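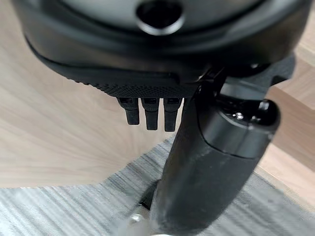
Carcasa oscura con banda rugosa, de cerca.

2024-06-24. Cuaderno del taller de leyendas, entrada de Dorottya Dudás.

Sigo con el capítulo del teatro Bowen. En el borrador de abril lo había puesto después del capítulo del puerto y ahora lo muevo delante, porque el lector necesita conocer primero la ciudad de Stalport y el teatro es una buena puerta. El capítulo tiene en este momento 2.139 palabras. La editorial Gurner nos pide que el libro entero no pase de 180 páginas, así que tengo que quitar unos párrafos, y todavía no sé cuáles.

El problema de hoy es la historia de la apuntadora. Tengo tres versiones y no se dejan juntar.

En la primera, la apuntadora muere durante una función y desde entonces se oye su voz cuando un actor olvida el texto. La contaba un tramoyista jubilado, con muchos detalles sobre la concha y el color de la lámpara, y con pocos sobre la mujer. No supo decir su nombre ni el título de la obra.

En la segunda no muere nadie. La mujer es despedida, se marcha en el barco de la noche y la voz empieza a oírse esa misma temporada. Me gusta mucho esta versión, y por eso desconfío de ella. Un fantasma de una persona viva es cosa rara en nuestro material y tengo miedo de darle más espacio del que merece.

La tercera viene de una carta en el archivo municipal de Fukside, copiada a mano. Habla de «la voz de abajo» y no menciona a ninguna apuntadora. Puede ser anterior a las otras dos, pero la carta no lleva fecha y el papel lo miró una persona que no es especialista. Lo anoto como posible y nada más.

He intentado escribir una versión única y quedó muerta sobre la página. Vuelvo a poner las tres por separado, cada una con su informante y el lugar donde se recogió.

Comprobado en los programas de mano: el teatro tuvo apuntadora en plantilla solamente durante dos temporadas. Después aparece un hombre. Ningún informante recuerda al hombre.
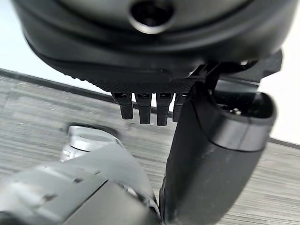

¿Se debe corregir la manera de hablar de un informante cuando su relato pasa al libro?

Se quitan las repeticiones que solamente estorban y se deja todo lo demás, también los errores de fecha, que van comentados en nota.

Copio esto aquí porque lo discutimos ya muchas veces y siempre empezamos desde cero. Para el tramoyista significa que se queda su «apagaron el gas», aunque el Bowen tenía ya luz eléctrica en esos años. La nota lo explica en una línea. Si yo cambio «gas» por «luz», pierdo la señal de que el relato se pegó a otro más antiguo.

Otra cosa que revisé: los verbos de la introducción. Escribía «se dice que» casi en cada frase. Lo he cambiado por el nombre del informante cuando tenemos permiso, y por «en Stalport cuentan» cuando no lo tenemos. En mi idioma existe una forma más cómoda para eso y la echo de menos.

La nota sobre los teatros con luz encendida de noche la he reducido a 600 palabras. Es la costumbre de dejar una lámpara en el escenario vacío, y la gente la explica por los fantasmas o por el miedo a caerse en el foso. Las dos explicaciones pueden vivir en el mismo párrafo. Falta saber si en el Bowen la hubo alguna vez; los dos acomodadores me dieron respuestas contrarias. 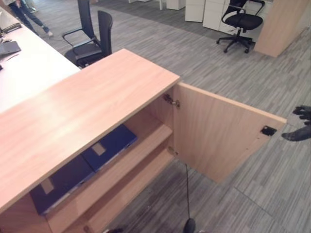 Un compañero del taller apuntó al margen que la segunda versión debería cerrar el capítulo, pues es la única donde la voz pertenece a alguien que podría todavía volver, y añadió que la carta de Fukside le parece más débil de lo que yo escribo.

Sobre el orden le doy la razón. Sobre la carta, no del todo: débil como prueba, sí, pero la frase de «la voz de abajo» no la he encontrado en ningún otro papel. La dejo en segundo lugar.

Pendiente: pedir otra vez la lista de personal del teatro, preguntar a Gurner si las notas cuentan para el límite de páginas, y buscar en qué barco pudo salir la apuntadora. Los horarios del puerto están en microfilm.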